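5 min read

September
By Radymyr Tkachenko

Progress report: gripper comparison for bin picking

Sunil, thanks for giving us the extra bench time. I said in the last report that I'd have a real side-by-side for you by the end of the summer, and I'm very happy to say we have most of one. There is a lot still to do on the controller side, but the picking itself has come along further than I expected when we wrote the plan, and I've been enjoying this stretch of the work more than any other so far.

Where we are

You asked for a comparison between the two grippers on the short list, the Drumis and the Bando, on long narrow parts lying any which way in a metal bin. Both have now been through the full set. Each one got 70 picks with the overhead camera and the same controller settings, and another 40 with the parts deliberately pushed up against a wall or into a corner. We kept the wall picks separate in the logs, and I'm glad we did, because the two sets tell different stories.

In the open middle of the bin the grippers are close. Either one would do the job. The Drumis closes faster and the Bando is a bit more forgiving if the camera gets the angle of a part slightly wrong. If all our parts landed in the middle I would tell you to buy whichever one ships sooner and we'd move on.

Along the walls it's another matter, and this is where the fun has been! The Drumis has slimmer fingers and can get one of them down between a part and the side of the bin with very little room to spare. The Bando fingers are wider at the bottom. They tend to touch the wall first, the arm feels the contact, and the whole move stops and backs off. It does this gently and nothing has been damaged, but a stop costs us the cycle. I've tried coming in at a tilt with the Bando and it helps in some spots and makes things worse in others, mainly where two parts are side by side and the second finger has nowhere to go.

What we changed on the bench

The bin used to creep. Every so often a finger would catch the rim or a part would drag, the bin would shift a little, and from then on every pick was off by the same small amount until somebody noticed. We lost most of a Tuesday to that before we worked out what was going on. It is now held with spring clamps and we check its position at the start of each run. I wish we'd done it in the first week.

We also settled on two colors of block, green and reddish-brown, as stand-ins for your two part types. The sizes are near enough for this stage and the color makes it very easy to go through the logs afterward and see which kind was picked when. Radical idea, I know, but it has saved hours of squinting.

Cables are the thing I'd still like to clean up. The bundle has to have enough slack for the arm to turn its wrist all the way over, and that slack has to go somewhere. When the arm reaches to the far side the loops can hang low over the bin, and on a few runs they got between the camera and the part we wanted. For now the arm moves clear before each new picture is taken. That works, and it adds a little time to each cycle. A proper cable guide is on the list below.

The camera

Shiny bin, shiny trouble. The floor of a metal bin throws back bright patches, and early on the software kept reporting edges where there was only a reflection. I spent a good while moving lights around before accepting that no single position fixes it. What did fix most of it was taking two exposures per pick, one short and one long, and keeping only the edges that appear in both. False finds dropped right away. It was one of those afternoons where you run the same test over and over just to watch it keep working.

Depth readings near the walls are still noisier than I'd like. The green blocks read a little better than the reddish-brown ones and I don't have a good explanation yet. It could be the surface, it could be the lighting. I plan to swap in the Esposito camera we were lent and repeat the wall set with everything else left alone.

Controller

Less to report. The Brellora controller is installed and talks to the arm, and we've run simple moves with it, slowly, with a hand on the pendant. It has not done any picking. The part I'm looking forward to is its force setting, which lets a finger slide down along a wall instead of treating the first touch as a reason to stop. If it does what the manual describes, the Bando could catch up a good deal on wall picks, and then the comparison becomes a question of price and spare parts. I'd ask you to hold off on a purchase until we've seen that, even though the Drumis is ahead today.

Spending

We are inside the budget. The only unplanned items were the clamps and a replacement set of finger pads for the Drumis, both small. The pads wore quicker than I had figured on, mostly on the inside edge, and that should be counted in the running cost when we compare the two. I'll put the pad changes in the cost sheet as they happen.

Next

- Repeat the wall picks with the Esposito camera, both grippers
- First picks on the Brellora controller, starting in the middle of the bin and working outward
- Cable guide for the wrist, so the loops stay out of the camera's way
- A longer unattended run, once the first three are finished

One question for you. When you visited, you mentioned that parts sometimes arrive stacked or leaning on each other after the tote is tipped. We've been testing overlaps of two blocks at most. If deeper piles are common on your line I'd like to add them now, while the bench is set up and we have a feel for it. A few photos of a typical tote would be a huge help -- even phone pictures are fine.

The pick logs for both grippers are in the shared folder, with the wall set in its own file. Come by any time you want to see it run. Mornings are best, before the sun reaches the bench. 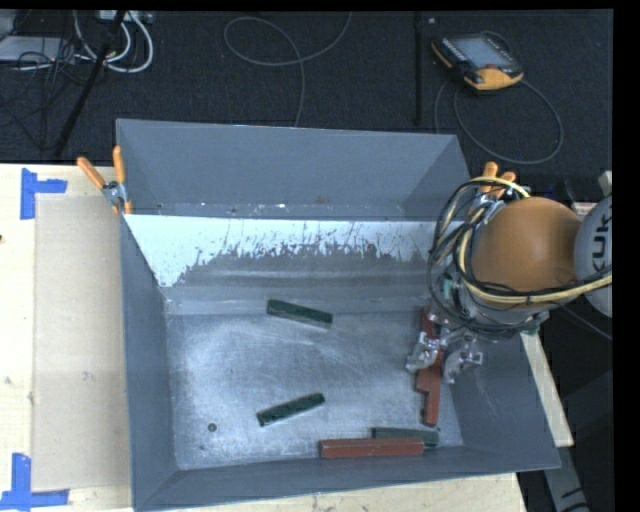

I'll send the wall results for the Esposito camera as soon as both grippers have been through them, and the cost sheet will come with the same message.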